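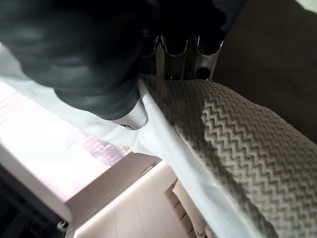
Truken DX Diesel Particulate Filter Cleaner

Last updated: 8/25/25

If you drive an older diesel mostly around town, you probably know the little amber filter light already. The DX cleaner is a fluid you pour into the tank before a fill-up, and we've grown very fond of it in our own workshop (three of us run diesels with far too many miles on them!). It helps soot burn off at a lower exhaust temperature, so the filter gets a fair chance to clear itself on an ordinary run instead of needing an hour on the highway.

One bottle treats a full tank. Pour it in first, then fill up, then take the car out for 40 minutes at a steady speed if you can. Clotilde Maillard, who looks after our test cars, put it through her old Chauvin wagon in February and kept notes the whole way, back pressure readings included. She likes to repeat the dose every 3 tanks in winter and stretch it out once the weather warms up.

It suits cars, vans and light trucks with a factory-fitted filter, including those that already use a urea tank. Please don't pour it into the urea tank itself, and don't use it in gasoline engines. A filter that is cracked or packed with ash needs to come off the car, and the Masora bench cleaning service is the place to look for that.

Part number: 707
Fits: all Nudham and Chauvin diesels with a filter, and most others
Filler neck: standard and wide, adapter in the cap
Store: upright, cap tight, away from heat
Stock: 147 bottles at the Nudham warehouse

The wide-neck adapter can also be ordered separately under the same part number with an A on the end.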